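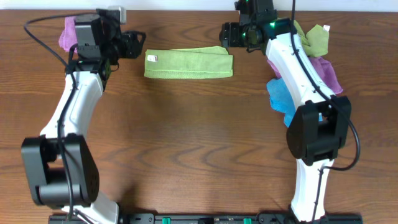 A day at the Dewulf weaving mill

I had been meaning to visit the Dewulf mill for years, and when they announced an open day last September I put it on the calendar before I had even finished reading the notice. My mother bought her towels from their little factory store all her life, and I still have a couple of them in the linen closet, thin as a handkerchief by now but I can't bring myself to throw them out.

The parking lot was already filling up when I got there, and we were sorted into groups by the color of a sticker. Mine was led by Gerrit De Bruijn, who started in the dye house as a teenager and now looks after the whole weaving floor. He has a big carrying voice, and he needs it!

The weaving floor

They hand you earplugs at the door, and you should use them. The mill runs 71 looms in one long hall, and even with half of them stopped for the visitors you feel the beat of it coming up through your shoes. Gerrit took us to an older machine, set well back from the rest, and slowed it down so we could follow how terry is made. There are two sets of lengthwise threads, one pulled tight and one left slack, and when the reed pushes forward the slack ones get bunched up into loops. I have dried my face on those loops every morning for sixty-odd years and never once wondered how they got there.

Somebody asked about the flat band you find near the ends of a towel. That part is woven without the loops, Gerrit said, and it is the hardest stretch to get right, as it likes to shrink more than the rest in the wash. If you own a towel with a puckered band, now you know why.

The dye house

Next came the dye house, warm and damp and smelling a little like a swimming pool. The large vats hold 906 pounds of cotton at a time. A young woman in rubber boots let us look at the shade book, page after page of cotton swatches with handwritten numbers, and I could happily have stayed there all afternoon. Greens are tricky, she told us, and a shade that looks perfect under the lamps can look quite wrong by the window, so they check every batch in both places.

Lunch, and the store

Lunch was soup and rolls in the canteen, and I sat across from Roscoe Brannigan, who had driven roughly 120 miles because he runs a small guesthouse and was tired of buying towels that went stiff after one summer. We got to talking about fabric softener (he is against it, and so was the lady in the dye house) and nearly missed the start of the afternoon talk.

The factory store is just as I remember it, except for the new shelves. Seconds are sold by the pound from the bins at the back. I came home with a set of bath towels, far too many dishcloths, and a bathrobe for my sister that she says is too nice to wear.

If you go, wear flat shoes, eat the soup, and ask to see the shade book. The next open day hasn't been announced yet, but there is a sign-up sheet by the register and I put my name on it.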